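The Sieve from Graltov
a short story

My grandmother kept her millet in a biscuit tin with a coach and horses on the lid, and her couscous in another tin just like it, and her rice in whatever was left. She could tell them apart by the sound they made when she shook them. I never could, and I suppose that's how the trouble started, the November after she died, when I tipped all three onto the kitchen bench at Clamlow and sat down and had a bit of a cry.

You can't pick that sort of muddle apart by hand, though I gave it a fair go. I did a saucer's worth before tea and felt very pleased with myself, and then I looked at what was left, which could have fed the whole of Drukside Road. So I went out to the shed and had a rummage through the boxes from the old Graltov mill, where she'd worked for seven years before my mum came along. Under the paper bags and the twine were the mill's good sieves, wrapped in a tea towel with a map of Tasmania on it.

She used to let me help when I was small - well, she let me stand beside her on the step stool and breathe on things. Slow hands, love, she'd say. Tip it, don't chuck it. You want it to wander down to the low side in its own good time. I've thought of that in traffic, and at the dentist, and once halfway through a very long wedding speech.

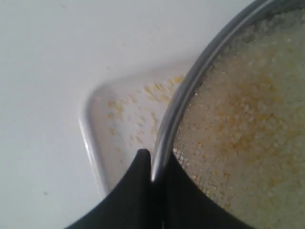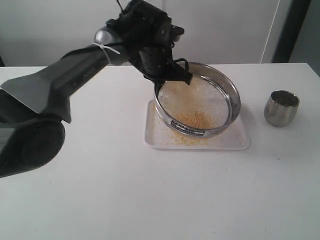 Grain in the round metal sieve, with the white tray underneath.

I found her mill book in the same box, its spine gone soft as flannel. Kovačević Grain & Feed, it said inside the cover, and after that page upon page of her small blue figures, 1,861 on one line and 702 on the next, with never a word to say what they were sacks of, or ounces, or pennies. Beside one of them she'd written "ask about the boots". I read the lot, standing up in the shed with my gumboots on, until the light went and the magpies had packed it in for the night.

Then I carried everything inside, put the kettle on, and spread a clean cloth over the bench - her good one, with the darned corner. I picked up the sieve and tipped it, slowly, towards the window.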